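Subject: Re: [recipe-testers] Overnight oats, set too thick at batch size
From: Kvido Kolář
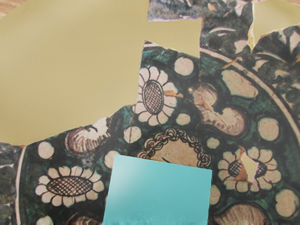

Moushumi, the ratio in the April draft is fine for a single jar. It does not scale the way the sheet assumes.

On 'Overnight oats, set too thick at batch size', Moushumi Howlader wrote:
> I made the batch version for the Calano brunch, using 613 g rolled
> oats and 2000 ml milk. By 7 a.m. it held a spoon upright. The single
> jar from the same bag was loose and pourable. Same fridge, same
> number of hours. Should I cut the oats or cut the chia? Lorna says
> chia, Mahfuz says neither.

Cut the chia. The oats should stay where they are.

The batch sheet multiplies every line by the same factor, including the chia. A deep tub cools more slowly than a jar, so the seeds and the oats both sit longer at a temperature where they take up liquid quickly. With the chia at full strength you get the set you describe.

What I would try next:

1. Keep oats and milk as written.
2. Halve the chia. Stir it into the milk first, wait ten minutes, stir again, then add the oats.
3. Use two shallow trays in place of the tub. Depth of four inches at most.
4. Hold back 367 ml of the milk and stir it in before serving, only as needed.

Item 4 also covers the difference between brands of oats. Sandamali tested with the Havau thick-cut and had to add all of it. With the Varnura quick oats she added none, and the texture was still too soft for my taste.

Salt and maple syrup scale normally. Frozen berries do not. They release water overnight, so put them on top in the morning.

If anyone repeats this with oat milk, please post the fat content from the carton along with the result. The two reports we have so far disagree and neither one gives it.

Kvido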